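Gallham Board > Zoning, Permits and Appeals
Thread: Permit revoked after final inspection, no hearing

culvert_9
The town issued a building permit for an 800 square foot accessory unit behind my house on Annan Street. Zulto built it, and it passed final in July. On Wednesday I got a letter revoking the permit and the occupancy certificate. The stated ground is that the lot lies within 200 feet of the historic overlay and no overlay review was done. The letter gives me 14 days to appeal. There was no notice before it and no hearing. Can they revoke first and hear me later?
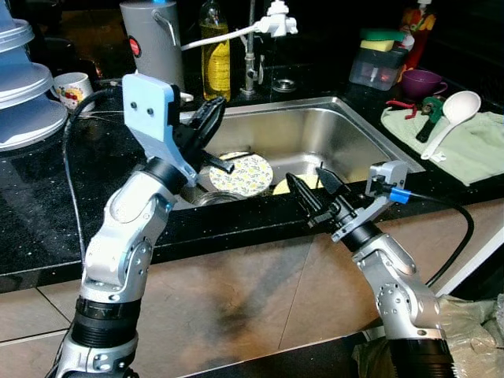 parcel_line replied:
Read the revocation section of the town code before anything else. Many codes allow revocation only for a false statement in the application or a permit issued in error, and they require written notice with a chance to respond. If yours has that step and they skipped it, the letter is open to attack on procedure alone. Does it cite a section?

culvert_9
It cites the overlay chapter only. Nothing on revocation.
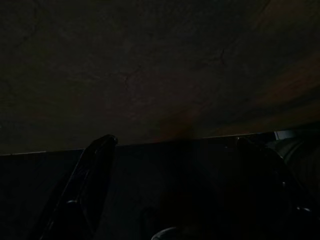 ridgecap disagrees with parcel_line on how far that goes. Winning on procedure usually gets the matter sent back. The town issues a proper notice, holds the hearing, and revokes again. You need an answer on the 200 feet. Measured from where — lot line or structure?

culvert_9
My survey puts the near lot line at 130 feet and the unit itself beyond 200. The chapter says "the site" and does not define it.

parcel_line
Then you have a real argument on the merits. I still would not waive the notice point. If it isn't raised in the first appeal, the board may treat it as abandoned.

ridgecap
Agreed on raising both. My objection was to relying on the first one. 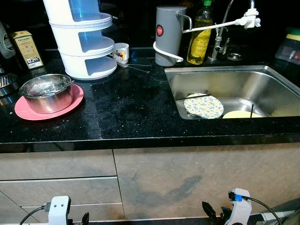
Filing and deadlines

mod_desk
Moved from General. Appeals go in through Fimus or on paper at the clerk's window. Fimus logs the submission time; keep the receipt page.

culvert_9
Is enforcement stayed while the appeal is pending?

ridgecap
Depends on the code. Ask for a stay in writing with the appeal and attach the survey, the permit and the inspection record.

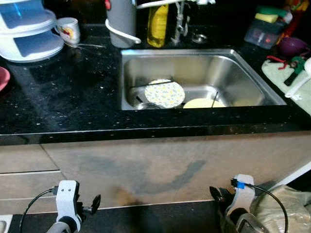 Kitchen sink with plates, black speckled granite counter

culvert_9
Filed with both grounds and a stay request. Receipt saved. Will post the hearing date when I have it.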